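Estimating Floor Area by Counting Squares
Project report, Measurement and Estimation module
Kanchan Pant and Rizwan Paul

1. Why we chose this

Our module asked for a project on a measuring method that people used before software did the work. We picked square counting. You lay a grid over a shape, count the squares that fall inside it, and multiply by the area of one square. Land surveyors and mapmakers used it for a long time, and it is still taught in schools. We wanted to know how good it is on an awkward shape, and how much the result depends on the person counting.

The shape we used is the ground floor plan of the old Florholm library. The building has a curved reading room at one end and a slanted wall along the street, so its area can't be found with one or two rectangles. The plan was printed in a local history booklet by Alexiou and gives the area as 406 square meters. We treated that number as correct, although the booklet doesn't say whether it includes the thickness of the outer walls.

2. Method

The plan was enlarged on the department copier until one centimeter on paper stood for one meter in the building. We checked the scale bar with a steel ruler after copying, since copiers can stretch a page slightly in one direction. Ours was fine across the page and a little long down the page. We wrote this down but did not correct for it.

Each of us then counted the plan alone, using the same three rules:

1. A square that lies fully inside the outline counts as one.

2. A square that is cut by the outline counts as one half, however much of it is inside.

3. A square that only touches the outline along one side or at a corner is left out.

Grids were drawn by hand in pencil. Printed graph paper would have been faster, but part of the project was to see what errors come from the drawing itself. Pencil lines smudge when a hand rests on them, and a faint line is easy to skip when counting along a row. It helps to draw from the far side toward yourself and to mark the spacing on two opposite edges before joining anything up.
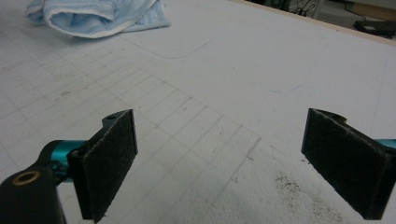
3. Results

Kanchan's first count came out close to the booklet and Rizwan's came out lower. When we compared sheets, most of the gap was in the reading room. Along the curve there are many cut squares, and Rizwan had left out several that had only a thin strip inside the outline. Under rule 2 they should have been counted as halves. After he recounted, our totals were much closer, but they still did not match.

We also tried a finer grid with half-meter squares. This took most of an afternoon and we lost our place more than once. The finer grid gave a better fit along the slanted wall. It made less difference on the curve than we expected, and we think our drawing was not accurate enough at that size to show the benefit.

For comparison, we split the plan into rectangles, a triangle and part of a circle and worked out the area from formulas. This was the quickest method by far. The hard part was deciding where the center of the curve was, as it isn't marked on the plan.

4. Sources of error

The half-square rule works well when the outline cuts squares more or less at random. It works badly when a long straight wall runs almost parallel to the grid, because then a whole row of squares is cut in the same way and the errors all go in one direction. We saw this on the north side. Turning the grid a few degrees fixed it - we should have done that from the start.

Line thickness matters too. On the copy, the outer wall is drawn as a thick black band. Kanchan counted to the outside of the band and Rizwan to the middle. We only noticed this when writing the report, and it probably explains most of the difference that was left.

5. What we would change

Agree on which edge of the wall to use before counting. Cross off each row as it is finished and write its total in the margin. Count twice, on different days, without looking at the first sheet.

We would also like to repeat the work on a shape with no straight sides at all. The pond on the Skodov estate map was our other choice, and the map has a clear scale, but we ran out of time in March.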